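Reducing Household Spending on Snack Foods

Expenditure on snack foods is seldom itemised in a household budget. For most of the past year it was absorbed into the general grocery total in this household, where it attracted little scrutiny. A review of receipts kept since October established that more than 90 dollars a month was being directed to chips, crackers and biscuits, a figure that exceeded the allocation for fresh fruit.

Purchasing Practice

Much of the cost was attributable to small packets bought at the Rirness service station on the way home. The same money goes considerably further at the Asian grocer in Clirnell, where the range is also broader and the spicy varieties are of a higher standard.
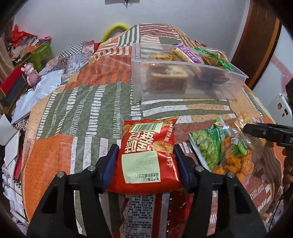

Visits to Clirnell are now limited to one each fortnight, on a Wednesday, and are made with a written list. Unit pricing should be consulted in every case – the larger bag was the dearer option per 100 grams on 2 of the 3 products most recently compared.

Storage

Opened packets are to be resealed promptly and kept in the pantry, away from the stove. Humid weather shortens the life of anything puffed or fried, and stale product was a notable source of waste last summer. Older stock is placed at the front of the shelf and finished first.
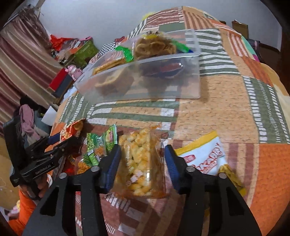 Review of the Arrangement

Spending will be assessed again at the end of the quarter. Should the monthly figure remain below the revised limit, the difference will be put towards the electricity account.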